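Consignment split at Pasham Resale – is the new 30 day markdown worth it?
Buying and Selling Secondhand > Thrift, Consignment and Vintage Shops

hatbox_rita
Monday, September 16, 2019

Has anybody here got items in at Pasham Resale under the new terms? They changed the contract in August and I only found out when I went in to pick up my check. Used to be a flat split and your stuff sat at the tagged price until you came and got it. Now everything drops after 30 days whether you like it or not, and there's a "display fee" of 8 dollars a month if you want something in the front window.

I've got a Cartwright sewing table in there, a couple of coats and a box of costume jewelry. The girl at the counter was very nice and told me the markdown "keeps things moving." Maybe so. I'd like to know who it's moving for.

dovetail_mike
Been through this with two other shops. It always starts with the markdown. The split is the same on paper but you're getting the same share of a smaller number. Read the part about what happens to unclaimed stuff, that's where they get you.

hatbox_rita
I read it. After the second markdown it's "considered donated" unless I pick it up in person. No phone call, no postcard.

plainjane_thrifts
I'm going to disagree a bit. I shop there more than I sell, and before August that store was a museum. Same chairs, same lamps, same three fur collars every single week. If you price something so that it never sells you aren't making money on it either, you're just storing it for free at somebody else's place. The markdown got me a nice Grustetti coffee grinder that had been sitting there at a silly price since winter.

dovetail_mike
Great for you, but somebody owned that grinder.

plainjane_thrifts
And somebody got paid for it. Before that they'd been paid nothing.

kendosden_attic
Can I ask a dumb question, what is the display fee buying? I drove by twice last week and the window had a rocking chair and a sign for their own clearance sale. If I'm paying for the window I'd like my things to be in the window.

hatbox_rita
Not dumb, I asked the same thing. It covers "front of store placement," and front of store seems to mean anything from the window to the shelf by the register. I asked her to write down which one and she said they don't assign spots.

kendosden_attic
So it's a fee for maybe.

oldbrass88
I've consigned with Pasham for years and never had a problem. Checks come on time, they take good care of glass, and they don't let people haggle at the counter. You won't get that at the flea market. Is it really worth a whole thread over 8 dollars?

dovetail_mike
It's 8 dollars a month on each item, not each account. Put three things up front and that's 24 a month before anything sells. For a dealer with good furniture, fine, whatever. For somebody selling hats and housecoats it eats the whole thing.

oldbrass88
Then don't put hats in the window.

hatbox_rita
They're hats. The window is where people see hats.

oldbrass88
Fair.

plainjane_thrifts
Rita, did they tell you how the sales have been since the change? They had a notice taped up by the fitting room.

hatbox_rita
Yes, I saw it. "2,579 items found new homes this summer!" with a smiley face. I don't know what to do with a number like that. Was that before the new terms or after? How many were full price? How many were those baskets of paperbacks? I could sell 2,579 buttons and put up a sign too.

kendosden_attic
Also "new homes" could include the donated ones, now that I think about it. They leave the store either way.

plainjane_thrifts
Oh come on, now you're just guessing.

kendosden_attic
Sure I am. They could clear it up with one more line on the sign.

dovetail_mike
Rita, what are you thinking of doing with it all? If you pull the table you'll need a truck, and Pasham only lets people load on the alley side. I still think furniture is the one thing worth leaving there. Small stuff you can sell yourself.

hatbox_rita
That's about where I've landed. The table stays until the first markdown and then I'll decide. The coats and the jewelry I'm pulling this week. I've sold a few hats from home already this year and did better on every one of them, even after postage.

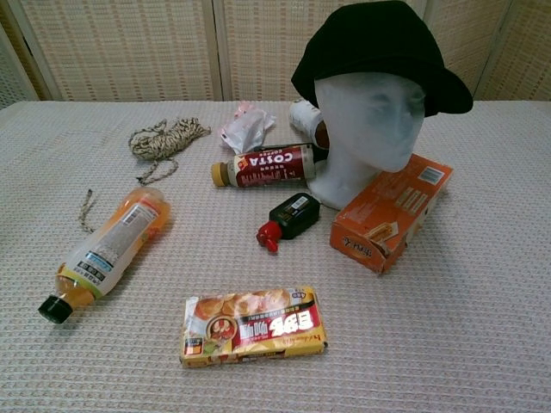 What I haven't worked out is the coats. Postage on a wool coat is awful and people want to try them on. There's the Kendosden indoor market on the first Saturday, but the table rent went up there too and I'm told half the tables are phone cases now.

kendosden_attic
More than half. I gave up my table in spring. There's decent foot traffic before lunch and then it's dead, and they won't let you pack up early. You might do all right with coats when it gets cold, but I wouldn't pay for a whole season up front, which is what they'll push you to do.

oldbrass88
You could just ask Pasham for the old terms on the coats. They did that for me on a clock. You have to talk to the manager though, the counter staff can't change anything.

hatbox_rita
See, this bothers me more than the fee does. If the old terms are still there for people who know to ask, then why is there a sheet of paper saying they ended?

oldbrass88
Because every shop does favors for regulars. That's normal.

dovetail_mike
It's normal and it's also a good reason to get yours in writing. Did they put the clock deal on your contract or was it a handshake?

oldbrass88
Handshake. It sold at full price, so it never came up.

dovetail_mike
Right.

plainjane_thrifts
I'd still try it before hauling everything home. Worst they say is no. And check the pockets of those coats when you get them back – I've found other people's gloves and once a bus pass in things from there, so their check-in isn't as careful as some of us are making out.

hatbox_rita
I'll go in Thursday and ask. If the answer is anything except a yes with a signature, the coats go in the car. I'm also going to ask for an itemized list of what they have of mine, since the last one said "misc. jewelry, 1 box" and I know exactly what was in that box.

kendosden_attic
Take pictures of the pieces before you leave the counter. And post what they say about the window, I have a mirror I was thinking of taking in.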